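Workshop gallery, Grerkau, 13/05/2022

# Gill and the dropping gears

Welcome back to the gallery! For anyone new, Gill is our two-armed bench cell, the one on the aluminium rail with the loud tartan walls, and most of what it does all day is pass toy-brick assemblies from one hand to the other. It's usually very good at it. For the last couple of weeks it hasn't been, and I promised the Thursday group I'd write up the fault properly instead of moaning about it over tea.

So it's a wordier page than you normally get from me, with a good deal more story than gallery. Skip to the end if you only want the fix.

## What went wrong

The right arm kept going limp. Not every time, and not for long — a wobble, then the elbow sagged, then it woke up again and carried on as if it hadn't just thrown a gear on the floor of the cell. If you were watching the left arm you missed it completely and simply wondered why there was a brick lying there.

It always seemed to happen at the handover, with both arms up and a piece between them. That's also the worst moment for it to happen. With one arm holding the piece you get a dropped piece. With both of them holding it, the arm that still has power gets a sudden load it wasn't expecting, and on the second bad day the left one dragged its partner a fair way across the bench before I got to the stop button. No harm done to me or to Gill, but I didn't like it one bit, and after that we ran at the slow speed with one person's hand on the stop the whole time.

I should own up here that I'd moved the stop button to the back of the desk in November to make room for a second screen. It was a stretch to reach. It now lives at the front left, screwed down, and the screen can find somewhere else to be.

## What we thought it was

First guess was the grippers. The white fingers do get shiny with use and they had been slipping a bit on the smoother bricks, so Prasert Mahawong took them off, roughed up the faces with some fine paper and put them back on. Lovely grip afterwards! Still dropped things.

Second guess was Nevow, the control program, which had been updated the same week. I was very keen on this theory and I'm afraid I said so to quite a few people. Mervin Beaulieu put the old version back on for me and we had a clean morning, and I was on the point of writing a rather smug email when the elbow sagged just after lunch. Apologies to Nevow.

Third guess was weight, which at least got us looking at the right half of the problem. We tried it with a single brick, then with a gear hanging off, then with a gear and another bit on the end of that. Heavier pieces failed more often. It looked like a tired motor, and I had got as far as pricing up a new elbow from Himau (ouch).

## Counting properly

What we hadn't done, in all this, was write anything down. Mervin made us. We ran 125 handovers over two days, slow speed, same brick and gear, with a tick or a cross for each and a note of where the arm was when it sagged.

The crosses came to 62, so half as near as makes no difference, and when you read down the notes they weren't spread about at all. Practically every one had the right arm reaching in and up, wrist turned towards the other gripper. With the arm folded back near its base I could leave it holding a gear for as long as I fancied and it never so much as twitched. A tired motor wouldn't have cared that much about which way the wrist was turned. A cable would.

## The handover

I'd been looking at this pose for a fortnight and had spent the whole time staring at the gear. Try the purple cables instead, and compare how each one gets from the wrist down to the rail. The left goes over the top of the wrist motor and curls round the shoulder housing, and the right arcs across the white link and wraps round the elbow before it drops to the base mount. 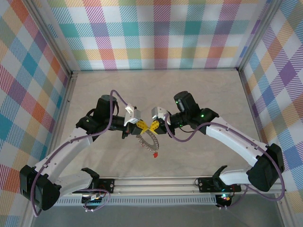

## Following the cable

The way the right-hand cable was routed, every reach towards the middle took up its slack. Prasert found it by the unglamorous method of holding the plug between finger and thumb while I moved the arm by hand, with the motors off. As the wrist came round he could feel the cable tighten and the plug start to lean in its socket. It never came out. It just leaned, and one of the pins lost contact for a blink, and everything further along the chain dropped off with it.

Which explains the weight business too, more or less. A heavier piece made the elbow settle a touch lower and the wrist turn a touch further to make up for it, so the cable got that last little pull. I'm not going to swear to this part, it's my own reasoning and Mervin thinks the extra current had something to do with it. We've agreed to differ.

He also pointed out that the little green lights on the joints are no use for catching a fault like this. They're lit whenever the joint has power, and a dropout that short is over before you've turned your head. I'd been glancing at them and feeling reassured for days. Silly of me!

## The fix

It took less time than roughing up the fingers did.

- Power off, and the plug unhooked from the wrist so we could start again from the base.
- Cable re-run with a proper slack loop at the elbow, big enough that it stays loose with the arm at full reach.
- A soft tie on the link just short of the plug, so any pull lands on the tie and not on the pins.
- New plug fitted. The old one looked fine to me, but Prasert didn't trust it and I wasn't going to argue.
- Same again on the left arm, which hadn't failed yet.

We then moved both arms by hand through every pose we could think of, watching the loops. One caught on the corner of the elbow housing and had to be made a bit smaller. If you're doing this on your own cell, do go slowly at that stage — a loop that's too generous will snag, and then you've swapped one fault for another.

## Changes to how we run it

Nevow now pauses both arms if either one stops answering, where before it only told the arm that had dropped out (which, being dropped out, didn't hear). Mervin wrote that in an evening. I'd call it the real safety fix of the lot, as cables will go again one day and I don't want one arm hauling the other about when they do.

The cable check goes on the Monday sheet: arms to the handover pose, motors off, a gentle tug at each tie. It takes up to 5 minutes if you're chatting.

And please, if Gill drops something, write it in the book before you pick it up. I know it's tempting to pop the brick back and try again, and I'm the worst for it, but all those unrecorded drops from the first week would have saved us an awful lot of sandpaper.

Gill is back to full speed from Tuesday, bookings as usual. The gear survived, by the way. I've still got the quote for the elbow if anyone wants to feel faint.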